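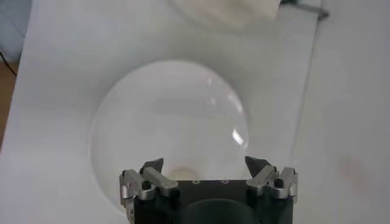
Aug 30, 2018

Old dough trials, carried on from the last entry. Kobina was off, so Siriporn mixed and I kept the notes. Flour was Grurnow soft white, lot 2026, opened this morning. The previous lot is finished apart from what is in the small tin, which I've labelled and put on the top shelf for comparison. Please don't use it for dusting.

Base recipe as before: 560 g flour, 200 g old dough, water at 47 per cent of the flour, sugar and lard unchanged. No baking powder in any of it. Jarrah still wants a version with powder for the Jollville shop and I've said we will do it, but only when we have a plain one we can repeat.

**Starter**

The old dough had been in the fridge two nights. Smell when the lid came off was sharp, more vinegar than yoghurt, with a slightly grey skin on top that we scraped away. Underneath it was webby and quite slack. Siriporn thought it had gone a night too long and I agree with her. We used it anyway so as to have a sour one on record, and fed the rest for tomorrow.

Finbarr asked on the phone why we don't just go to dried yeast. Answer for the notebook, as he will ask again: dried yeast gives a good bun and an easy day. What we lose is the flavour and some of the chew, and the Masri order was placed on the strength of the flavour. If the order changes, the method can change with it.

Alkali. This is where most of the trouble is. The acid in the old dough has to be neutralised before shaping, and the quantity depends on how sour the dough is on the day, so a fixed weight in the recipe is no use. We dissolved the soda in a spoonful of warm water and worked it in a bit at a time. Checks we used:

- Smell of a cut face. Sour means more soda. Wheaty and slightly sweet is right.
- Sound. Slap the dough. Siriporn can tell by this and I can't.
- Holes on the cut face. Even and small, like sesame. If they run long and flat the dough needs more kneading whatever the smell says.
- A test pinch, steamed on its own on a saucer. White is right, yellow with a soapy taste is too much, dull and tight is too little.

The test pinch is the only one of these I would trust a new person with. It costs a few minutes and so far it has agreed with Siriporn every time. I'd like it written into the method sheet as a required step, before shaping.

First pinch today was dull and tight. Added more. Second was better but still had a sour edge at the back of the mouth. Added a little again, kneaded well, rested, and the third was fine. For a starter this old that is a lot of going back and forth, and the dough was getting warm from the handling by the end. On the fed starter I'd expect to get there in one or two.

**Flour**

The new lot is thirstier than the old one. The dough came together dry and stayed ragged longer than I'm used to, then smoothed out after a rest under a cloth. I held back from adding water because I wanted the lots to be comparable. With the next batch of this flour I'd go up slightly and see.

Žydrūnas rang the mill about it. They say the protein is inside their usual range and that the wheat is from the new harvest, so it may settle as it ages. He has asked for the sheet that goes with the lot. We had the same thing in March with a sack that had been stored somewhere damp, only the other way about: sticky from the start and no rest would fix it. Keep a line in the notebook for every new lot from now on, even when there is nothing to say.

**Kneading and rolling**

Passed the dough through the sheeter until the surface was smooth, folding it in three each time and turning it. The Stindiva sheeter is still pulling to the left on the narrow setting. It leaves one side of the sheet thinner and the roll comes out tapered, so the end pieces rise unevenly. Jarrah has looked at it and thinks the left bearing has play in it. Until it is sorted, stop one notch short and finish with the pin.

Dust as lightly as you can between passes. Flour caught in the roll shows afterwards as a pale line when the bun is torn, and it opens up into a gap if there is enough of it. Two of the pieces from the first roll had this. My fault, I was heavy with it.

Round shapes only. Siriporn tucked them on the bare bench with the side of the hand, seam underneath. I tried a few on a floured bit of bench and they just slid about without tightening.

**Proving**

Covered, on the shelf over the sink, no added heat. The room was cooler than last time and I could tell from how slow they were. We judged by weight in the hand and by the finger mark: press lightly at the side, and if it comes back slowly and not quite all the way, go. The ones we put on early in the last session had come back at once, and they were the ones that ended up small and heavy.

I still think we under-prove more than we over-prove, through impatience. If there is any doubt, leave them and do the washing up.

Steaming from cold water has been giving us a more even rise than starting over a full boil, and I'd like to stick with it for the plain buns. It gives the slow ones a chance to catch up. With filled buns I'm less sure, as the filling starts to weep into the base if they sit warm too long.

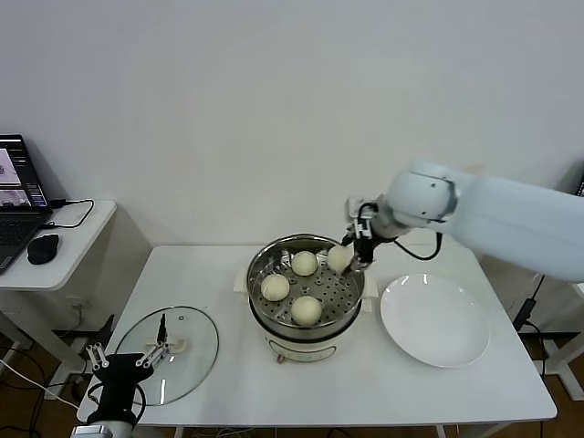 Resting with the heat off before the lid is lifted: keep doing this, and tilt the lid away when it does come up so that the drips run to the back. The wrinkled tops Finbarr complained of at the shop are very likely down to the lid being pulled off straight away at busy times. It could also be under-kneading, or a fierce boil. He should change one thing and leave the others alone or he won't find out which it was.

Colour. Old dough buns never come as white as the ones in the shops, and I don't think we should chase it. A faint cream is what this flour gives. Anything you would call yellow is soda and should be treated as a fault. Kobina suggested judging colour next to a piece of plain paper under the same light each time, and I'd like to start on that. The light by the window changes too much through the day to go by memory.

**Keeping**

Separate question but it came up again. Siriporn has been trying cooled buns kept three ways: in a box, in a box with a cloth, and frozen in a bag. The boxed ones go leathery on the outside by next day, less so with the cloth. Re-steaming brings both back. The frozen ones re-steam straight from frozen and she thinks they are the best of the three, with a softer skin. I couldn't separate them from the cloth ones with my eyes shut. Kobina to try when he's back, without being told which is which.

Don't microwave samples for visitors. It goes soft, then tough, and they will judge the lot on that.

**Cost**

Žydrūnas has worked out that the old dough method is dearer only in labour, and nearly all of that is the neutralising. The fridge space is small. If the test pinch gets us to the right soda level in one or two goes, the difference shrinks to something the Masri price would cover. He wants a timed run before he puts it in writing. I've said after the sheeter is mended, otherwise we are timing Jarrah with a rolling pin.

**To do**

- Fed starter: use tomorrow, one night only. Note smell before the lid has been off long.
- Same recipe, slightly more water, same flour lot.
- One comparison batch from the small tin, old lot, same starter.
- Write up the test pinch for the method sheet (me).
- Bearing for the sheeter (Jarrah).
- Lot sheet from the mill (Žydrūnas).
- Ask Finbarr how long the lid stays on at the shop.
- Soda is nearly out. Same kind as before please, the fine one. The coarse one left brown specks even when we thought it had dissolved.

Siriporn also wants to try a spoonful of rice flour in place of some of the wheat. Fine by me, on a separate page.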